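The tower on the bench at Türkmen Computer Recovery is an office machine, the kind that gets put out on the nature strip when a business moves to laptops. Oğuzhan Eren paid $60 for a pallet of them in March. Most will go back out the door as homework computers.
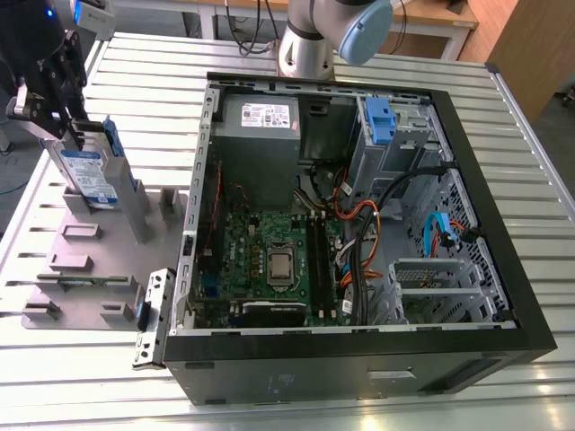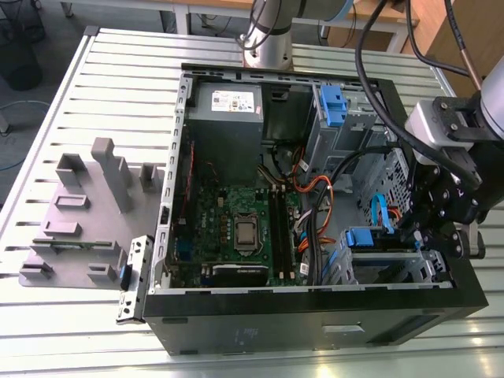
Eren starts with the parts he can sell on their own. Hard drives come first, then memory, then the power supply if the fan still turns over quietly. Office cases are kind to anyone pulling them apart – the drive cage has a blue plastic latch, and he keeps a tub of spare ones because old plastic goes brittle. Processors get cleaned with alcohol and fresh paste before a cooler goes back on.

A rebuilt tower sells for $50 more with a solid state drive fitted. The old drives are wiped and logged in a green exercise book. The last entry was number 2678.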